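The Dratel Line

Budget was due in at five and Gunther Janssen had a biscuit in his mouth.

"Say it again," he said, or something like it.

"Two arms," I said. "Dratel arms, the small ones. One either side of the belt. Left one holds, right one pours. Plus the fitting kit, plus the guard rail, plus a year of somebody coming out when it sulks."

"And without the year?"

"Without the year it still sulks."

He wrote something down. Pencil. Gunther did all the money in pencil, in a long green book that had been his father's, and then his niece typed it up. The office at Barkthorpe had one window and it looked onto the bins. Rain on the bins. Half past two.

We did refills then. Soap, mostly. Hotels and gyms and a couple of schools sent us their dispensers in crates, we cleaned them, fixed what was broken, filled them, sent them back. Twenty quid a crate when I started. Not much more by the time of the arms. All of it by hand, all of it by six of us at a bench, and everyone's wrists gone by April.

So, the arms.

I had been to see them. That was my whole qualification. Took the train up to the Dratel showroom with my own sandwiches and stood behind a yellow line while a man in a very nice jumper made an arm pick up an egg. Put it down. Pick it up. He asked what we handled and I said dispensers and he said what sort and I said every sort, and he stopped smiling a bit.

"Every sort as in three or four?"

"As in whatever comes."

He gave me a brochure and a pen. I've still got the pen.

"What's this," Gunther said now, turning the page round. "Fixtures. What is a fixture."

"Thing that holds the thing."

"I thought the left arm held the thing."

"It holds some things. The round ones it cant get hold of, so you have a fixture. A sort of cradle. One per shape."

"How many shapes?"

I had known that one was coming. I had known it since the train. I looked at the bins.

"Fourteen," I said. "That we see regular."

Pencil went down. He did not shout, Gunther. He just got slower. He took another biscuit and looked at it and put it back in the tin, and then he read out the price of a fixture, which was 670, and then he did the sum in the margin, and then did it again underneath in case the first one had been unkind.

"That's before the arms."

"Yes."

"That's the cradles. For the soap. Before anything picks up any soap."

"You could start with four shapes," I said. "Do the rest by hand. Add as you go."

"Then I've got arms and I've got all of you as well."

"For a bit."

He looked at me. I don't think he meant it badly, I think he was looking at the sum and I happened to be standing in front of it. But I heard it after I'd said it. For a bit. And then what, and who. I'd been so pleased with the train and the egg and everything, I had honest to God not walked it through to the end. Six at the bench. Timo with his bad shoulder and the new baby. Me.

"Get Timo," said Gunther.

Timo Wunderlich came in wiping his hands down his trousers. He'd been on a crate from the Lahlou, the hotel on the front, which always came back with sand in. He did not sit. There was one chair and it had the printer on it.

"How long for one dispenser," said Gunther. "Start to finish. Honest."

"Which sort?"

"Oh for heaven's sake."

"Well it depends, doesn't it. Your Conadska with the lever, that's nothing, that's pop, fill, pop. The ones with the pump on the top, you've got to get the pump out, and somebody's always done it up like they hated us. And the tube's the wrong length half the time. And then there's bits." He showed us bits, with his fingers. "I have to hold it like this. Against me. And turn with the other one and sort of feel when it goes."

"Feel when it goes," said Gunther, and wrote that down. Actually wrote it down, in the green book, in the money column.

"Could a machine do it?" I said.

Timo thought about it properly, which I hadn't expected. He's fair like that.

"Some of it," he said. "The filling. I'd give it the filling tomorrow, I hate the filling. Lifting the crates, God, yes please. The taking apart—" He did a face. "It'd want to know what it was looking at. I don't know what I'm looking at, half the time, I just start undoing it."

Phone went. Gunther's niece, wanting the figures. He told her five o'clock. She said it had been five o'clock all week. I could hear her from the door.

Ten to three.

"What does it cost," said Gunther, once he'd hung up, "just the filling?"

I didn't know. I had not asked. Nobody had gone to the showroom and asked for less, that was the trouble with the showroom, you stood behind the line and it picked up the egg and you wanted all of it. I went through the brochure on my knees on the carpet as the desk was full. Arms, arms, big arms, an arm in a fridge for some reason. Right at the back, small print, a page with no photo on it. Metered filling head. Bench mounted. Foot pedal. No arm whatsoever.

I read out the price.

"Say that again," said Gunther.

I said it again. There was a crate lift on the same page. I read that out too.

He did the sum once.

"And where do they go, all of you lot," he said, "with a filling head and a lift?"

"Same bench," said Timo. "We'd do more crates. We're turning down crates. You know we turned down the swimming baths."

"Did we?"

"200 dispensers. You were at the dentist."

That hurt him, I could see it go in. He rubbed the arms out. It took a while, he presses hard. Little grey crumbs all over the page and he blew them at the printer. Then he wrote the filling head in, and the crate lift, and left a line, and on the next line in very small writing he wrote arms, and a question mark, and next year.

"One of you has to show the man what a dispenser is," he said. "The Dratel man. In the jumper. If he's going to sell us a thing at any point he can see the taking apart. All of it, every sort. I'm not paying 670 for a cradle so he can find out it has a pump on it."

"He won't come out here," I said. "He's got a showroom."

"Then write it down for him. Every shape. What you undo, what order, which hand."

Which hand. I started that night, at home, at the kitchen table, with one of the lever ones to be kind to myself. I wrote: hold with left. Then I picked it up to check and I had it in my right. I crossed it out. I wrote: hold with whichever. Crossed that out as well. By ten I had a page and a half and I had got the lid off.

Timo did the round one. He did it out loud on the phone while I typed and he lost his temper at the part where the tube comes through, he said you can't say it, you just have to do it, come round and look. So I went round. Baby asleep. We had to whisper. I stood in his hall in my wet coat and he did it four times, slow, slower, and every time he did something with his thumb that he swore blind he wasn't doing.

"There," I whispered. "That. What's that?"

"What's what?"

"Your thumb."

He looked at it like it belonged to someone else.

I put the thumb in. It's on page nine. The whole thing ran long in the end and I posted it up to the showroom with a note, and I put the pen in as well and then took it back out again, it's a good pen.

The filling head came first, on a pallet, with a pedal the size of a loaf. Timo gave it a slap on the side and called it a name I won't put here. We had the swimming baths back inside the month. Wrists not great, still. Better. Gunther came down and stood on the pedal himself, twice, and got soap on his shoe.

From the jumper man, nothing for ages. Then a letter, a proper one, two sides. He had read it all. He had questions. How much does the thumb press, he wanted to know. And does it press before the turn or during.

I took it down to the bench and read it out over the noise.

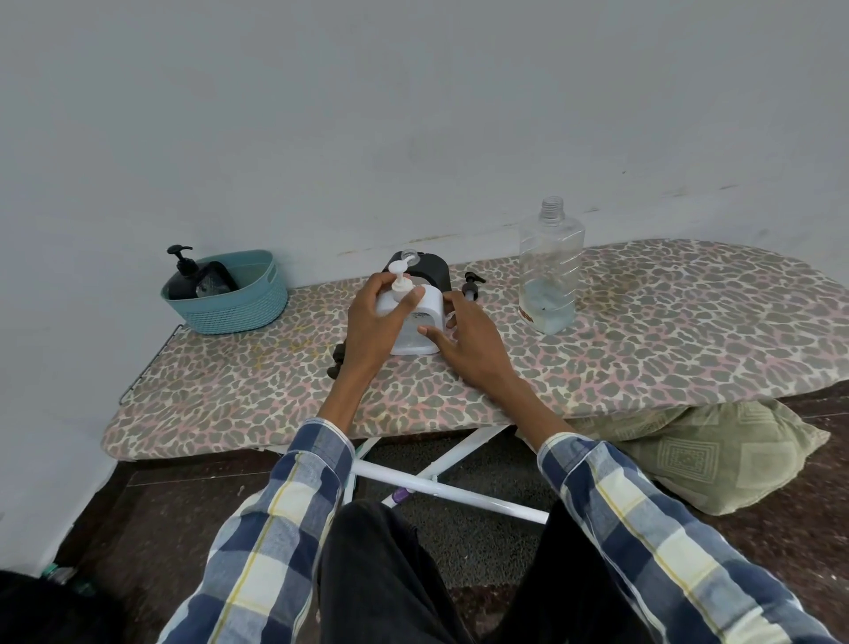

Gunther Janssen's Niece
Short fiction and Friday-free moaning. Runs the stories page, types up other people's sums
Posted 17 Sep 2024

"During," said Timo.

"Before," said everybody else.

He picked up the nearest one and did it. We all leaned in. He did it again and this time he was watching himself so he got it wrong, the pump skidded and the whole thing went on the floor, and somebody said write that down, send him that.

I did write it down. Before, I put, and then during, with a query. Gunther wanted to know was there a price on the back of the letter. There was. He took it up to the office and I heard the drawer go, the one the green book lives in, and then the pencil being sharpened, on and on, far longer than a pencil needs.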